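**Flistden square cushion, blue, piped edge**
Maker: Makhubela. Sold and sent by Zinusix.
Page revised December 6, 2018

The Flistden is a throw cushion for the sofa, the reading chair or the bed. It is square, it has a textured woven cover in blue, and its four edges are piped with the same fabric as the cover. It comes complete, with the inner cushion already inside. Spare covers and spare inners can also be ordered alone, please see under "Ordering".

We have the Flistden in our range from February, and it has become the cushion which customers ask us about most often. The questions are mostly the same ones: what blue is it exactly, does it slide on leather, and can the cover be washed. I have tried to answer them on this page, so that you need not write to us first. But you are welcome to write.

## The fabric

The cover has a coarse weave, of the basket kind, which you can see clearly from near and still feel when you pass your hand over it. From further away it has the look of linen. It is a little dry to the touch, and it is firmer than the cotton covers in our Meltach series. Some people like a very soft cushion against the face, for sleeping in the afternoon. For them I recommend the Meltach. The Flistden is more for the back and for the arm.

The same fabric is used on the front and on the back, so there is no wrong side. You can turn the cushion when one side has had more sun or more visitors.

## The colour

We call it simply "blue" in the order form, and I know this is not enough. It is a blue which changes with the light. In some light it goes clearly towards green, and you would call it teal. In other light it is quieter and more grey, like denim. Please do not choose it by the screen only if you must match it to a curtain or a carpet. We send a small piece of the fabric without charge, and you can lay it for some days in the room where the cushion will be.

It goes well with cream, with light grey and with most browns. With a strong navy blue it is difficult, in my opinion, as the navy makes it look greener than it is.

The weave from near, and a blue cushion with a cream leather sofa:
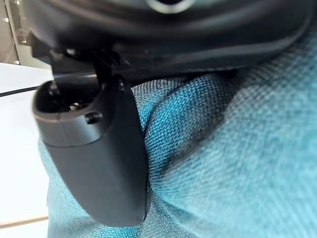
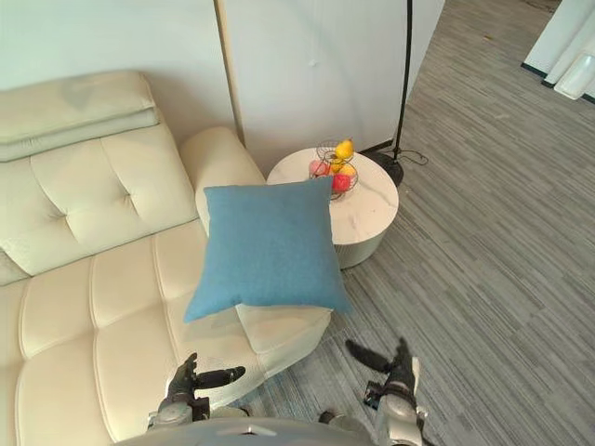 ## On a leather sofa

Leather is smooth and many cushions travel on it. You sit down, and after one hour the cushion is on the floor or behind you in the wrong place. The rough weave of the Flistden helps against this, but it does not stop it fully. On a sofa with a steep back I would put the cushion into the corner, where the armrest holds it from the side. On a chaise end it can lie flat.

On pale leather there is also the question of dye. A new blue cover can give a little colour when it becomes damp. We ask you to wash the cover once, separately, before it stays for a long time on cream or white leather. If somebody spills a drink on the cushion, take it away from the sofa and let it dry in another place. This is true for jeans as well, and for all dark textiles.

If your leather has buttons or deep stitching, lift the cushion when you move it and do not pull it over the seat. The piping is the part which suffers first.

## The inner cushion

The inner weighs 400 g and is filled with hollow fibre. It has no feathers. It is filled well into the corners, and for this reason the corners of the cushion stay pointed and do not hang down like ears.

In the first days after the delivery the inner can be flat, as it was pressed in the parcel. Take it by two opposite corners and shake it, then turn it and take the other two. Leave it one night in the open. Normally it comes back to its full height by the morning. If it does not, shake it once more, and if it still does not, write to us and we will send another inner.

After long use the filling may collect in one place. You can loosen it with your fingers through the fabric. Please do not open the seam of the inner.

## Washing

- Cover: 40 degrees, inside out, zip closed, with similar colours.
- No bleach and no softener.
- Do not put the cover in the dryer. Hang it or lay it flat, and pull the piping straight while it is still damp.
- Iron on the inside, medium heat. Do not iron over the zip.
- Inner: by hand in lukewarm water, and only when it is necessary. It needs a long time to dry, around two days in winter.

For a fresh spot, press a clean damp cloth on it and wait. Do not rub, or the weave becomes hairy at this place, and later it cannot be repaired. For crumbs and animal hair a vacuum cleaner with the soft brush is good enough.

To put the cover back, fold the inner in the middle like a book, push it in with the folded side first, and let it open inside. Then bring each corner of the inner into its corner of the cover with two fingers before you close the zip. With some covers the zip stops a little before the end. Go back a few centimetres and try again slowly, without force.

## Small things you should know

The weave can catch on rings, watches and the claws of cats. If a thread comes out, do not cut it. Push it to the inside with a blunt needle.

The blue can differ a little between two deliveries. If you want a pair for the two ends of one sofa, please order them together and write "pair" in the comment field. Then both are taken from the same roll.

A light smell of new textile is possible when you open the bag. It goes away with air.

## Ordering

| Item | Order no. |
|---|---|
| Flistden cushion, complete, blue | 3,639 |
| Flistden cover only, blue | 3,786 |
| Inner cushion only | by e-mail |
| Fabric piece | by e-mail, free |

In the order form you can write the numbers with the comma or without it, both are found.

Cushions which have not been used can be returned within 30 days. Please leave the paper label on the zip until you are sure. Covers which were washed we cannot take back, except when there is a fault in the fabric or in the sewing. In this case a photo by e-mail is sufficient, and you need not send the cover.

Other colours are planned by Makhubela, but I do not have the fabric in my hands yet and so I will not promise a month. Customers who asked for a fabric piece in blue will get the new pieces by post when they arrive, unless they tell us that they do not want them.

Questions about this page, the fabric or an order which is already on the way: Zinhle Xaba, customer desk, Zinusix. Please put your order number in the subject line.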